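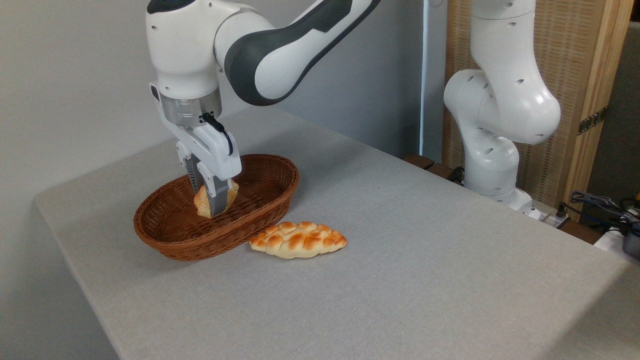 Serving rolls and a braided loaf with one basket

1/21/19
Posted by Zinash Tufa

Our residence hall sets out bread on a cloth-covered table each morning. The oval wicker basket is shallow. A small croissant fits inside, but a long braided loaf does not. Should the loaf be placed on the cloth, or is a second basket required?

Settimio Pagano
A second basket is not required. Please place the loaf on a board beside the basket and slice it before service. Line the basket with a clean napkin, as crumbs collect in the weave. Wicker should be brushed out daily and never soaked.

Henok Tamiru
We use a tray from Lovton for long loaves. It holds 3.

Yabsira Araya
Please check your dining office's rules on uncovered bread first.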